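Flellham Kitchen Swap opens its doors in September, and yes, you can bring your old faucet

FOR RELEASE: September

FLELLHAM - I've written a few of these releases over the years and they usually start with somebody being "thrilled to announce." Well, I am thrilled, so there you go! Levbridge, the little home supply business I run with my business partner Majdi Matar, is opening a kitchen swap in the old Oei building in Flellham this September, and everyone who has ever redone a kitchen (or put off redoing one for years, like me) is invited.

The idea is pretty simple. When people remodel, a lot of good stuff goes in the dumpster. Cabinet doors, sinks, drawer pulls, light fixtures, offcuts of stone that are the perfect size for a small bathroom vanity. We see it every week when we deliver, and it drives us both up the wall. So we're giving all of that a place to go. You drop off what you don't want, you get swap credit, and you spend the credit on something another household didn't want. If you have nothing to trade you can still buy, and most small items will be priced at $3.

We ran a trial last spring out of our own loading area, mostly to see if anyone would show up. They did! We took in 1,234 items over the season, and 268 households signed up for swap credit before we had even printed a proper form. Majdi was writing names on the backs of delivery slips. By the end we had so many cabinet hinges that we were sorting them into coffee cans by size, and I still find them in my coat pockets.

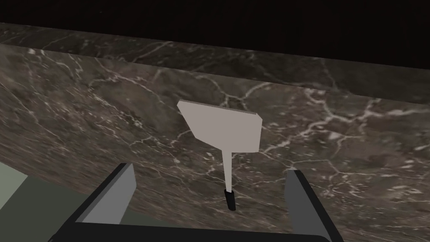

The new space gives us room to do this right. Doors and drawer fronts will be along one side, sinks and faucets in the middle, and lighting at the back where we can plug things in and test them before they go out. Countertop pieces get their own area, with the measurements written on tape so you don't have to haul anything off a rack to find out it's two inches short. Please bring your own measurements, though - I can't tell you how many people came in during the trial and held their arms apart and said "it's about like this."

Our friends at Havance, who do cabinet repair here in town, are setting up a bench by the front door. Ihor Kravets from their shop will be there in the mornings to look at wobbly drawers, stripped screw holes and doors that won't close. Small fixes are free. If it's a bigger job he'll tell you what it would cost, and you can take it or leave it.

"I like a drawer that somebody has already given up on," Ihor told me when I asked him for a quote. "Bring the screws if you still have them. People always throw away the screws."

A few things we can't take: gas appliances, anything with broken glass, particleboard that has swelled up from a leak, and paint. We love you, but please, no paint. Large items like full cabinet sets need a call ahead so we can make sure there's floor space, and we'll pick up within 60 miles of Flellham for a flat fee.

We'll be open from 9 a.m. to 4 p.m. on opening day, with coffee from the moment we unlock. Swap credit from the spring trial is still good, so dig out that delivery slip with your name on it. And if you lost it, come anyway - Majdi kept a list.

About Levbridge
Levbridge sells and delivers kitchen and bath supplies to homeowners and small contractors in and near Flellham. The kitchen swap is run by the same team, in the same work boots.

Media contact
Reporters who want to walk through the space before we open are very welcome. Call the Levbridge front desk and ask for Majdi, who answers the phone a lot faster than I do. We can set up time with Ihor as well, preferably before lunch.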